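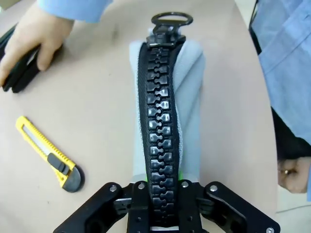
*Gray pouch, chunky black zipper*

**Season pass at Nidden or pay by the day?**

Hi all! I moved up near Nidden over the summer and I'm trying to sort out my winter before the early price goes away at the end of September. The full pass is 970 and I've never bought one anywhere. I snowboard, mostly easy blues, and I work most Saturdays, so I'd be going midweek or on Sundays. Is it worth it? Also, does it cover the Givard side, or is that separate? The website had me going in circles.

*posted by trallelness*

---

**Busisiwe Mabaso**

I've had the pass for 3 winters and I'd buy it again tomorrow. Do the math on your own days though! For me it paid for itself on day 16, and I was past that by the middle of February. What I love is going up for two hours, getting cold and going home without feeling like I wasted a ticket.

Givard is included, but only once the link chair opens, and that one needs a lot of snow (the top station is at 2,193 meters and it gets hammered by wind). Last winter it stayed shut until after New Year. If Givard is the main reason you want the pass, I'd wait.

Midweek is lovely, by the way. You'll ride straight onto the chair most mornings, and the blues off the middle station stay soft until lunch.

---

**Su**

day tickets. you can check the forecast first and skip the icy days

---

**oldboots**

No idea about the price this year, I ski cross-country. But ask at the ticket office about the midweek pass, my neighbor had one and it was a good bit cheaper. Not sure it covers Sundays.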